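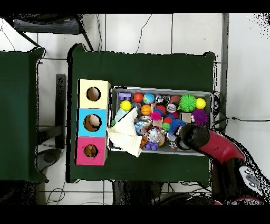 Part 2: Setting Up Your Lending Shelf in Ovus

Okay, so you've installed Ovus and you're staring at a blank catalog. I've set this thing up twice now, once for our toy library on Ojeda Street and once for a playgroup across town, and the second time took me one evening. The first time took most of May. I'm going to give you the second version.

You'll want a laptop for this part. The phone app is fine for checking things in and out, but the settings pages are miserable on a small screen (I tried, on a bus, don't).

Before you start

Have these within reach:
- your member list, even if it's a scruffy spreadsheet
- the admin password you picked in Part 1
- a sheet of blank labels, plus the label printer if you have one

Caution: If you're moving over from Cesimis, export your old records first and save a copy somewhere safe. Ovus will happily import them, but once you cancel the Cesimis account the old loan history goes away for good. I lost a whole year of ours that way and I'm still a little sore about it.

Create your shelf

1. Sign in and click Shelves, then New Shelf.
2. Type a name. Keep it short, it gets printed on every label. Ours is just OJEDA.
3. Choose a loan length. The default is one week, and I changed it to two because families kept asking for extensions anyway.
4. Set the number of items a family can have out at once.
5. Click Save. The page goes gray for a few seconds while it thinks. Leave it alone.

Note: You can rename a shelf later, but labels you've already printed will keep the old name. They still scan just fine. They only look wrong.

Add your first items

6. Open the shelf and click Add Item.
7. Give it a title a tired parent would search for. "Train set, large" works a lot better than whatever the box says.
8. Choose Single or Set. Pick Set for anything with parts that can wander off.
9. If you picked Set, a box opens for the part count. Fill it in now! I skipped this on the puzzles and had to go back through every last one of them.
10. Pick an age range, then click Save and Add Another.

A word about limits here. The free plan holds 264 items, and a Set counts as one item no matter how many pieces are in it. The paid plan goes up to 4,000, and I can't imagine the toy library that needs all that, but I'd love to visit it.

Caution: Don't use the Duplicate button on a Set. It copies the title and the age range but leaves the part count at zero, and then Ovus flags the copy as incomplete the first time it comes back. Add it fresh.

Print and stick the labels

11. Go to Labels and tick the items you want.
12. Choose your paper. If you use the Nimero label printer, pick Roll. For an ordinary printer, pick Sheet.
13. Print one test label on plain paper and scan it with your phone — this saves a lot of expensive label stock.
14. Print the rest.
15. Stick each label on the bag or box the toy travels in. Labels on the toys themselves get picked off, chewed or washed away.

Note: If the test label won't scan, bump the size up one step under Label Options. Tadeo Paredes, who did the playgroup setup with me, found that turning off draft mode fixed it too. Try his way first, it's quicker.

Bring in your members

16. Go to Members and click Import.
17. Choose your file. Ovus wants one family per row, with an email address in every row.
18. Match up your columns on the next screen. Anything you don't need can be set to Skip.
19. Untick Send Welcome Email. Please untick it. You can send the welcome later from the same page, once you've checked everything.
20. Click Import.

Rows with a problem show up in orange. Mine were nearly all missing emails, and you can type those straight into the list without importing again.

Try one loan

21. Make a pretend member with your own email address.
22. Scan one item out and check that the reminder date looks right.
23. Scan it back in. If it's a Set, Ovus will ask you to confirm the part count.
24. Delete the pretend member.

If the reminder lands on a day you're closed, go to Settings, then Open Days, and tick only the days you run. We're Tuesday only, so every due date now rolls forward to the next Tuesday by itself.

Part 3 covers late returns, missing pieces and how to put a toy on hold while it's being fixed.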